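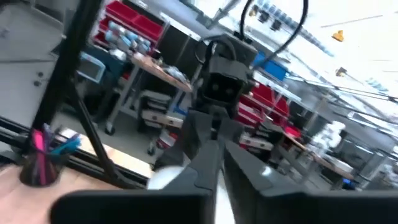

Figure 4. View from one wrist camera during two-arm work, with the second gripper facing it.

4.2 The lamp task in the student course

The second half of the Gimgate course is a group project. Students work in teams, and each team picks one household job that needs two arms, writes a plan for it, and collects its own runs by teleoperation. We report on the team that chose a table lamp, because their records were the most complete and because the task turned up most of the problems we saw in the other teams.

The team split the job into two parts. In the first, one arm passes a small light object to the other, and both grippers close on it for a short time before one lets go. In the second, a gripper takes hold of the pull chain on a lamp and draws it down. The two parts were recorded separately and were never joined into one long run. The course notes had asked for a joined version, but we dropped that requirement early in September, when setup was still taking up most of each session.

Runs were recorded with the Foser logging tool, which saves joint positions, gripper width and all camera streams against one clock. The team had planned for 400 runs. They finished 326, of which 200 were handovers and the rest were chain pulls. A run was kept if the operator marked it as done and a second student agreed after watching the playback. Disagreements were settled by a third student. We did not remove runs with pauses or second tries. Other everyday items were left on the table during recording, and the team was told not to clear them away between runs.
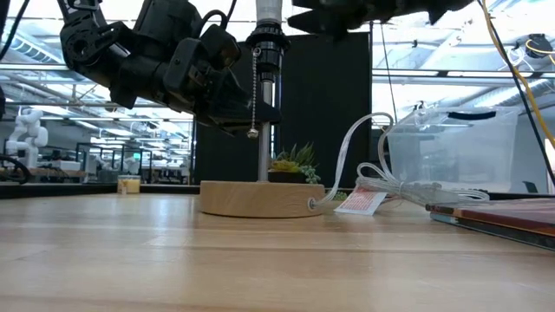 Figure 5. Side view of the lamp and one arm, with the gripper near the pull chain.

The chain was the harder part. It is thin, it ends in a small metal bead, and it swings when touched. Students first tried to come at it from straight above, which brought the gripper too close to the bulb. They then changed to an approach from the side, with the fingers at the height of the chain, and kept this for all later runs. Depth was the main trouble for the operators. With only the wrist view to go on, they tended to close the fingers in front of the chain — or to push it away before closing. Adding the side view to the operator's screen helped, and after that change the team no longer asked for a second person to call out distances.

Handover had a different kind of failure. When both grippers held the object, small errors in the two arms pulled against each other. The students called this "arguing" in their notes. Their fix was simple: the receiving arm stops moving once its fingers are closed, and only the giving arm may move until it has opened.
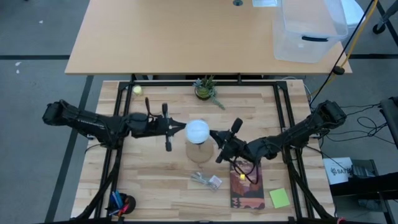 The rule was written on the first page of the team's plan and was later taken up by two other teams. It made runs slower, but it also made them more alike, and the students judged this a fair trade. It does mean that the data contain few cases where both arms move while sharing a load. A policy trained on them should not be expected to learn that skill.

Training was done outside class hours on the Quezada cluster. Each team had one slot of roughly 10 hours and could spend it as it liked. The lamp team used most of theirs on handover and trained the chain policy with what was left, using the default settings from the course handout. For this reason we do not compare the two policies with each other. The course grade did not depend on how well either policy did. It was based on the plan, the run log and a short written account of failures.

Two limits should be kept in mind. All runs come from one table and one lamp, and the operators were beginners whose skill changed over the term. The logs keep the order of the runs, so later work could treat early and late runs as separate sets. We have not done so in this section. Scores for the lamp team are given in Section 5 together with those of the teams that worked with the Bikeck drawer set.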